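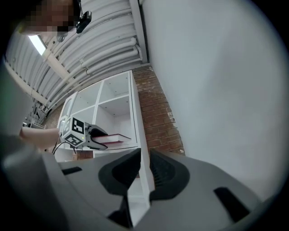 Book held at a lower compartment, second gripper. Marker cube light is green.

Print this page | E-mail this entry

21 February 2020. Shelf task, student project (Bamlow group)

Still not convinced by the shelf. Writing down why before I get talked out of it again.

The plan from November was for the students to collect 3000 demonstrations with the hand-held grippers: pick up a book, put it in a compartment, let go. Train on that, run it on the arm, show it at the Woltia student competition. The number came off a slide. I asked where it came from before that and got a shrug. We have 200 I would put my name to.

My trouble with it:

The red book is too easy. Hardcover, stiff, strong color against white boards. The fingers clamp it and it stays flat. Give me a limp paperback and then we'll talk about a success rate. Wendell Thibodeaux disagrees and wants one object working end to end before adding a second. Fair enough, but he said the same about the mugs and we never did get a second mug.

The compartments are empty. A book going into an empty white square has a lot of room to be wrong in. If the write-up says "shelving" people will picture books already standing there. Either we say "empty compartment" every time or we fill some of them. I vote fill.

Lower compartments are where the errors are. Went through 44 of the trials from the lower row. In 4 of them the position track jumps just as the book comes up to the board. Students say lighting. Could be. Could also be the wrist turning the marker face away, or the cable pulling on the cube when the arm goes low. Nobody has tested any of these separately, so I am not writing "lighting" in the report.

Two people working the same shelf: I don't see what it buys us. The Okafor script pairs the two streams by clock time and the clocks drift. Gridus (our name for the sorting tool, not my choice) then throws out the pair if either one is bad, so we lose good trials along with bad ones. Checked the log by hand and it does do this. Left a note in the code.

To do:
- lower row again, cable taped along the forearm, same person, same book
- lower row again, cable free, lights unchanged
- get a paperback
- change Gridus so it rejects one stream at a time
- ask Woltia whether the entry form wants success per attempt or per trial. We have been mixing them in the same table

Wendell's reply, for the record: "You wanted clean data, now you want messy data." I want data that looks like the job. I did agree to leave the upper row alone until the tape test is finished.

Training run from the last batch is still going. Loss curve looks good. It looked good for the mugs too.

Filed under: Student Projects > Manipulation > Shelf

Contact the lab | Copyright Bamlow Workshop | Back to top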